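Skip to content

Two Weeks With Skunitz, Or How I Stopped Worrying About the Third Tower

January 6, 2018 | 18 comments | 200 shares

We use cookies to remember your settings and keep count of visits. By reading on, you're OK with that.

So I finally caved and bought Skunitz over the holidays, and I have hardly played anything else. I know, I know, I said in October that I was done with climbing games for a while (my thumbs were in a bad way after that other one). But my friend Vira Kravchuk kept sending me screenshots from the upper floors with no text, only the screenshot, and after the fourth or fifth of those I gave in.

If you haven't run into it yet: Skunitz is a side-on climbing game with a grappling line, set in a sunken city that's been tipped up on its end. You play a bell repairer called Anik. All the streets are vertical now, so what used to be a long avenue is a shaft with shop signs sticking out of the walls, and you go up it from awning to lamp post to balcony, fixing bells as you find them. Each bell you fix becomes a checkpoint. It also changes the music! The first shaft starts with just a low hum, and by the time you've rung everything in it there's a full tune going, with the bells coming in on the beat. I stood around on a balcony for ages just listening.

The line is the whole game, really. You hold the trigger to throw it, let go to reel in, and tap again in mid-air to cut loose. I spent my first evening letting go when I meant to tap and slamming face first into a bakery. Then something clicks in your hands and you stop thinking about buttons at all. There's a stretch in the second tower with washing lines strung between the buildings, where you can swing, cut, bounce off a line, and catch the next post before you've even started to fall, and the first time I got through it in one go I let out a noise that scared the cat.

And the wind! Every few screens there's a vane on a rooftop, and if you look at it before you jump you know which way your line is going to drift. I missed this for the entire first tower. I thought the game was being random with me and I was getting pretty grumpy about it, and then I saw a vane swing around just before one of my throws went wide and I felt very silly. There is a tip about it in a loading screen. I'd been skipping the loading screens.

Now, the third tower. If you've looked at any of the forums you'll have seen people complaining about it, and I was all ready to join them. It's the one called Buzatu, after the clockmaker who lives at the top, and it has moving floors. They're on a cycle, there's no bell for what feels like forever, and if you drop off at the wrong point you fall almost all the way back to the fountain. I fell back to the fountain a lot. I turned the game off and did the dishes. I came back and fell to the fountain some more.

What got me through was turning the music up. The floors move with the beat — every one of them. I'd been playing with the volume low late at night, watching the gears and trying to guess, and with the sound up I could just feel when to go. After that I was up the whole thing in 2 tries. I'm a bit torn on it as a piece of design, to be fair. There is a visual pulse you can switch on in the accessibility menu, and it works well, but it's off to begin with and tucked under a heading called "Extras." I'd put it right on the first screen if it were up to me.

Some other stuff I scribbled down while playing:

The shopkeepers remember you. If you knock a flower pot off the same sill again and again, the lady moves it inside.

You can pet the pigeons. Hold down and trigger together.

There's a coat for collecting 1,000 buttons, which you'll pick up without trying if you poke around at all. It's yellow and very puffy and it doesn't do a thing. I haven't taken it off.

Load times on my old laptop are on the long side, about 18 seconds going into each tower, and it crashed on me once at the top of the second. I lost nothing, the bells save right away.

The text is small. I played the last few hours on the TV and could barely read the letters you find in the mailboxes, which is a shame when they're so good. The one from the mailman to his own replacement got me right in the chest.

I haven't finished it yet. I'm in the fifth tower, which is flooded halfway, so you're throwing the line up from the surface and it comes out all slow and heavy until it breaks the water. It's lovely. Vira says the sixth one has no ground at all and won't tell me what that means. She has also started sending me her times, and I've told her I'm not interested in racing, and then I went back and shaved a good chunk off my first tower run at one in the morning, so we'll see.

If you liked Wumon and its big loopy jumps, I think you'd get on with this right away, though Skunitz is a good deal tougher and doesn't have the two-player mode. I'd love to hear from anyone who has played it with a keyboard — is it doable? I tried for a few minutes and my fingers ended up in a knot. Leave me a comment, and please keep the sixth tower out of it until I've got there!

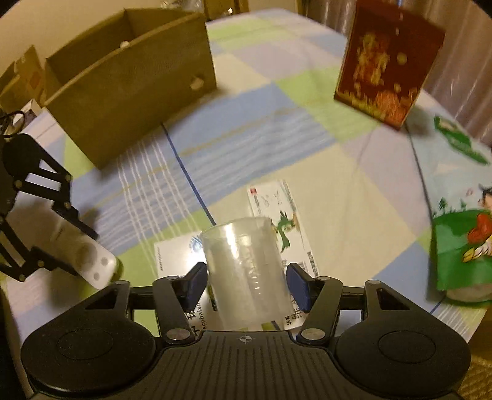
Frosted cup, patchwork tablecloth.

18 comments

Recent posts
Wumon, One Year On
My Thumbs Need a Break: An October Roundup
Small Games I Played on the Train
Why I Always Read the Credits
The Best Rooftops in Games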